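Dramard put an arm on the bottle line. The packers are still there

23 March 2026

The packing room at Dramard is quieter than I expected. Brown bottles, blue crates, same as the last time I visited, but the man who used to run bench two now has a screen in front of him and a coffee beside it. He's been here since before the big crates came in. Didn't want his name used, "my kids will find it", so he's the packer from here on.

We started with the simulated cell, the one the crew trained on before anything got bolted down.
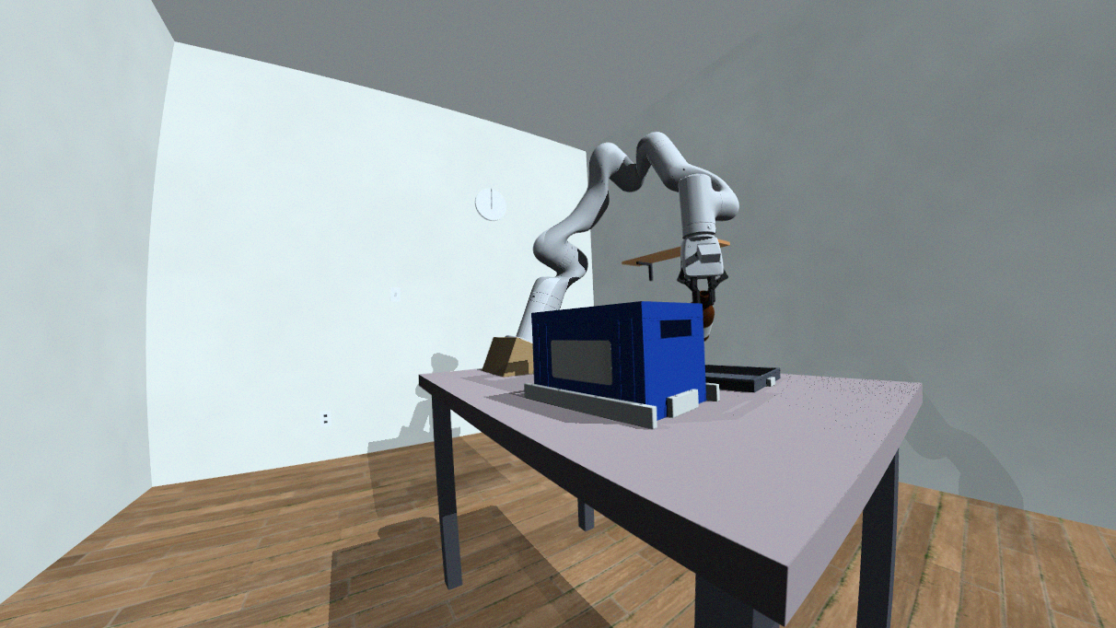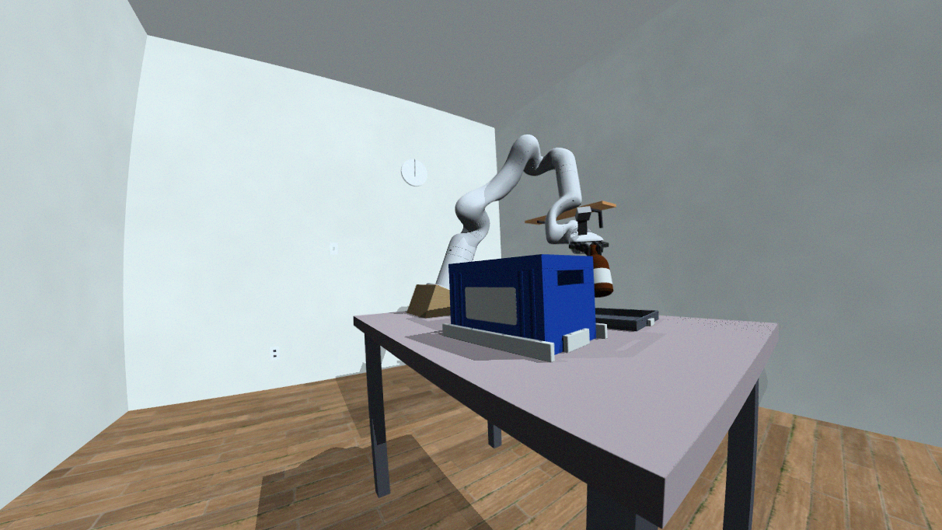
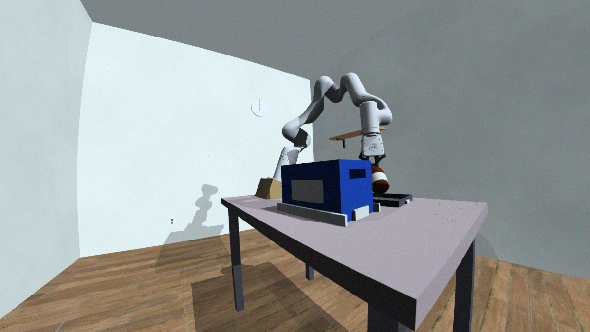
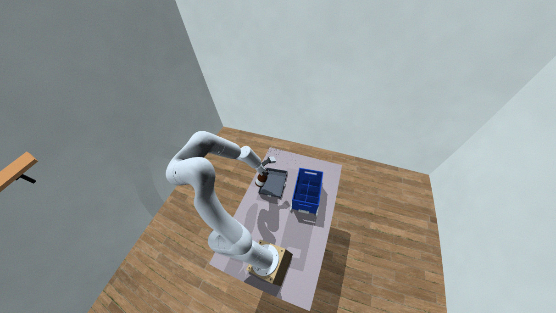

Simulated views of the bottle cell: arm, blue crate and tray on the one table.

He scrolls through them fast. He's seen them a lot.

"That's my job, that is. Bottle, crate, tray. I did that with these," and he holds up both hands. The wrists are the reason he put his name down for the trial. Forty bottles in he could feel it, he says, and a shift was never forty bottles.

The plan came from Arker, the outfit doing the integration. They wanted the whole thing built on a computer first. He thought it was a stall.

"I said just bring the thing in and we'll sort it out. They said no, look at it first. So we sat in the lunch room looking at a cartoon of a table."

And?

"And I told them the crate was in the way. You look from the low side and you can't see the tray properly, the crate's too tall. I said whoever's standing there is going to be leaning over all day to check it. They hadn't thought about anyone standing there."

That went on a list. The list got long. By the end the packers had put 2 full pages to Arker, and he reckons most of it got done. Where the person stands. Where the stop button goes. Whether you can get a pallet jack past. He's proud of the list, keeps a copy folded in his locker.

I asked the shift supervisor about it later, out by the loading door. She was in a rush, so was I.

"They knew stuff that wasn't written down anywhere. How you hold a bottle so the label doesn't scuff. Which way round the crate wants to be. We'd never asked them, and then we needed it all in a week."

Her own job has changed more than his, she says. Used to be rosters and chasing people back from smoko. Now it's rosters and a fault log. She does the log at the end of the shift, on her feet, and she's not thrilled about it.

"Nobody took anything off me. They just put the log on top."

Is anyone gone? She takes a second with that one. No layoffs. Two people moved over to the Lendetti order, which is gift boxes, all different sizes, hand work. One of them asked to go and the other didn't. A third left in August for a job closer to home and wasn't replaced. "So you can call that what you like."

Back inside. The packer has strong opinions on the clear up. The arm does one bottle at a time and takes its time about it. He could beat it, he says, for an hour. Maybe two.

"Then I'd be slower and it'd be the same. That's the bit that gets you. It's the same at the end of the day as it was at the start."

The run the morning I was there was 392 bottles. He had the number up on the screen and read it out without me asking. On a good day by himself he used to call it at 300 and his partner did the rest.

What does he do now, then. He fills crates into the cell, pulls trays, checks labels, wipes things down, clears it when it stops. It stops a fair bit. A bottle sits crooked, the arm doesn't like it, everything waits for him. He says the first weeks he took it personaly, like it was complaining at him.

"Now I just walk over. It's fine. I get more steps in."

The pay took longer than the robot did. Management's first offer kept him on a packer's rate, on the grounds that he was still packing. He didn't think he was. There was a meeting, then another one, and he's now on what they call cell operator, a bit more an hour. The training came through Blöndal, three mornings in a room over the road, and he's got a card for it in his wallet. He shows me the card.

Would he go back to the bench?

"My wrists wouldn't. I might. You could talk, on the bench. There was always someone across from you." He nods at the chair on the other side, which has a box of gloves on it. "It's a bit lonely, I'll say that. I've told them I want a radio."

The supervisor says the radio request is in. There's a second cell being talked about for the small bottles, and she wants the packers in the room for that one from the first day, not after the drawings are done. Arker has said yes. She'd like it in writting.

The light on the cell went amber while he was telling me about his boat, and he got up and went to see what it wanted.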